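Pegboard (tool storage)

A pegboard is a flat panel with holes punched through it in straight rows and columns, made to hold hooks, and the hooks in turn hold whatever you don't want lying in a drawer. You'll find them in garages, craft rooms, kitchens and hardware stores. I've kept one or another on my wall for 19 years, so forgive me if I drift into my own opinions here (the editors at Senbridge gave up trimming them a while ago).

Materials and hole spacing

The classic board is pressed hardboard, brown on the back and usually painted white on the front. Steel and plastic boards came later and cost more, but the holes don't wear out of shape. My first was hardboard, and by the end the holes along the bottom row were practically ovals! What matters most when you shop is spacing. A hook made for one pattern may not sit right in another, and I have a coffee can full of orphans to prove it. Ludivine Guillot, who used to write the shop column in the Pichon newsletter, once added up the holes in her board and got 2,982. She had 133 hooks, and most of them lived in a box. 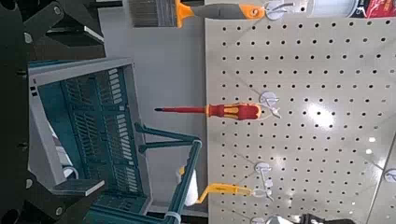

Hooks

The plain bent-wire hook is the cheapest and the most annoying – lift the tool and the hook comes along with it. Wider bases help, and so do the little clips that push into a hole underneath. Straight hooks are fine for anything with a hole in the handle. Forked or double-arm hooks suit tools you hang by the head or by a fat handle, and loops are good for things that swing. I buy mine a handful at a time, never the giant mixed kit, having done that once and used only 4 of the shapes in it.

Arranging the tools

People get very attached to their systems. Some paint an outline behind every tool, the way the old Raltden repair shop did it, and I love the look of that, though it makes changing your mind a real chore. Others group by job, with painting gear together and gardening gear together.
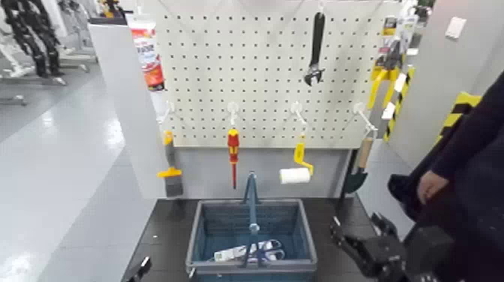
I group by how often I reach for a thing. Everyday tools go at elbow height, with plenty of elbow room between them, and the seasonal stuff goes up top where I need the step stool. Leave more space below long tools than you think you need. A screwdriver takes up hardly any width but hangs down a long way, and a second row set too close under it will be a tangle by September.

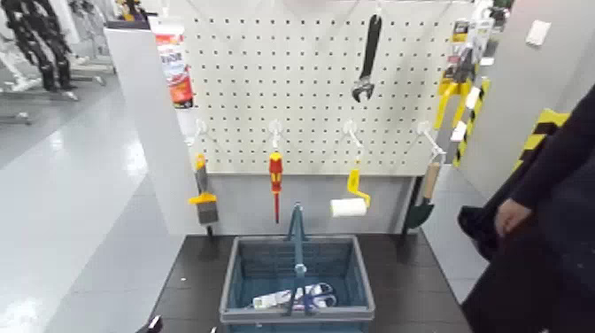

Mixed rows are the other school, and I've come around to them for small households. You keep one of each common tool and line them up whatever their trade. A paintbrush, a screwdriver, a small roller and a hand trowel can share a single row very nicely, with the adjustable wrench on its own higher up, and you can tell at a glance what's missing. My sister's board in Cison is done this way and she finds things faster than I do.

Mounting

A board with open-backed hooks needs a gap behind it, so screw it to furring strips and not flat against the wall. Go into the studs. Put a washer under each screw head on hardboard, and hang the heavy tools close to the screws.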